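Guides > Mimanura demo table > Open day set-up
Last updated: 23rd March

4. Preparing the cup demonstration

1. Put one cup upright between the two arms.
2. Open both grippers before you start the program.
3. Ask visitors to stay 50 cm from the table edge.

Caution: Do not reach over the table while the arms have power - press stop first.
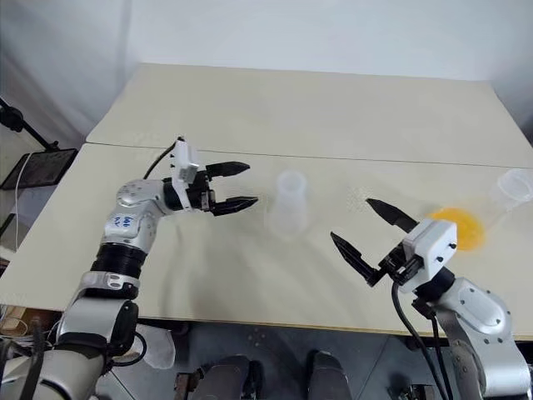

How long does one demonstration take?
Plan 40 seconds for each run, and a short pause after it for questions.

4. When the visit is finished, move both arms to the rest position and write the number of runs in the log. Enikő Lakatos keeps the log.

Filed under: Visits and open days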